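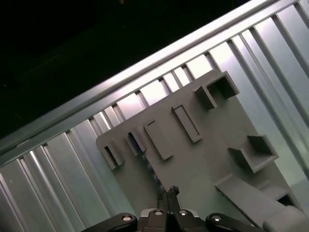

# When a Robot Comes to Work

Old computers have to go somewhere. Many of the ones in Flullcombe go to a repair shop called Duggan, on the road behind the train station. People at the shop open each computer, find out what is wrong with it, and decide if it can be used again. If it can't, they take out the parts that still have some use.

For a long time, people did every bit of this by hand. Now the shop has robot arms too, and they are learning some of the jobs. The people who work there have had to learn new things as well.

## What is automation?

Automation means having a machine do a job, or part of a job, with little help from a person. A dishwasher is a kind of automation. So is a door that slides open when you walk up to it.

Robots are one kind of machine used in automation. The robots at Duggan don't have faces or legs. Each one is an arm with a gripper on the end. A gripper does some of the work a hand does. It has two fingers that open and close.

## What is inside a computer?

If you took the side off a desktop computer, you would find a large flat board. This is the **motherboard**. The other parts connect to it, and they send messages to each other through it.

You would also find a metal box called the **power supply**. It takes electricity from the wall and changes it into the kind the computer needs. Wires carry the electricity from there to the other parts.

The **processor** does the computer's calculating. It sits in a holder called a socket. **Memory** comes on thin sticks that push down into long, narrow slots.

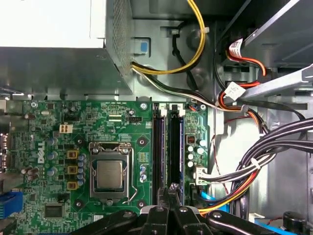 *A robot gripper at an open computer. The silver square on the green Dell motherboard is the processor. The two long black slots are for memory, and both are empty.*

## Why is this hard for a robot?

Look at all the wires in the picture. You could push them out of the way without thinking much about it. For a robot, wires are one of the hardest things in the shop. They bend, and they are never in the same place twice. A robot that knows how to work on one computer may get stuck on the next one, even if both are the same model.

Small parts are hard too. A memory stick has to be lined up with its slot before it is pressed down. If it goes in crooked, the stick or the slot can break. A person can feel when something is not going in right. A robot has to measure how hard it is pushing, and it has to be told when to stop.

Robots are better at other things. They can make the same small move over and over, and their arms don't get sore.

## What changed for the workers?

The shop's system is called Drosura. It was set up in March by a company named Trendenari, and before it started, every worker took a class that lasted 9 days. They learned how to start the arms, how to stop them, and how to show them a new job.

Last year the shop took in 3,694 computers. Pulling parts out of that many machines is hard on fingers and wrists. Some workers had pain in their hands by the end of the week. Now the arms do some of the pulling and placing, and those workers spend more of their day testing parts and fixing the computers that can be saved.

Not every change was easy. Some people liked the old way of working, where you took one computer and stayed with it until it was done. Now a computer may pass from a person to a robot and back to a person. The room is louder. There are lines on the floor that you may not cross while an arm is moving.

Some workers also worried about their jobs. That is a fair thing to worry about. In some workplaces, machines have taken over work that people were paid to do. At Duggan, no one has been let go so far, but a few people do very different work than they did before.

## What do people still do?

- They decide if a computer should be fixed or taken apart.
- They sort out tangled wires.
- They clean the parts and test them.
- They check the robot's work and help when it gets stuck.
- They talk with customers.

## Words to know

**Automation:** using machines to do work with little help from people

**Gripper:** the part of a robot that picks up and holds things

**Motherboard:** the main board inside a computer

**Processor:** the part of a computer that does the calculating

**Socket:** a holder that a part fits into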